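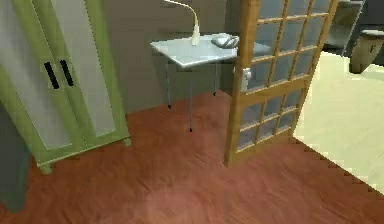
How My Robot Learns to Find Its Way Around a Room
By Poonam Saxena
37 shares | 9 comments

Hi, builders! I'm making a robot in the corner of our shared workshop. Its name is Cimby, and it has one arm, a gripper for a hand, and a camera for an eye. My friend Khang Tăng helps with the wires (I'm still a bit messy with wires).

Before Cimby rolls around a real home, it practices in a pretend one. The pretend home lives inside my computer, a bit like a level in a video game. It's called a simulation. There are floors, doors, tables and plenty of stuff to bump into, and if Cimby knocks over a lamp, I just press reset!

How do you teach a robot to look?

1. Start with something easy to spot. A garlic bulb standing by itself on a gray desk is great, because it's pale and has a pointy top. Cimby has to work out which bits of the picture are garlic and which bits are desk.
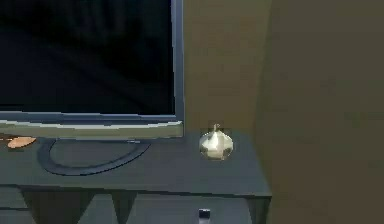
2. Move the eye. Things change shape when you see them from a new place. Try it with your own cup – look from the side, then from right above.

3. Save what you learn. Cimby keeps notes about each try, and so do I. Mine are in a notebook with jam on it.

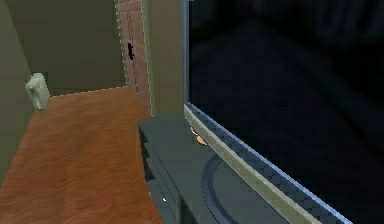 My robot's hardest job is guessing about things it can't see all of. You and I do this all day long without thinking. If a cat's tail is sticking out from under the bed, you know there's a cat! Cimby has to learn that trick. When only a sliver of something tan peeks out from behind the bottom of a TV, the computer gets just a few little squares of color to work with, and it has to decide whether to drive around for a better look. I usually tell it to go and look.

After looking comes reaching. The gripper has to get close to a thing without bumping it, so we practice slowly – really slowly! – and speed up later.
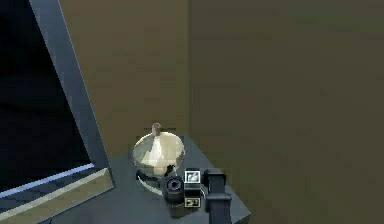 Can a robot feel what it's holding?

Only if you give it sensors. Some grippers have small pads that measure how hard they're squeezing. Cimby's pads go on in December, and I can't wait to try them with a grape.

Cimby's Workshop Pages | Write to Poonam | © Cirstead Workshop | Back to top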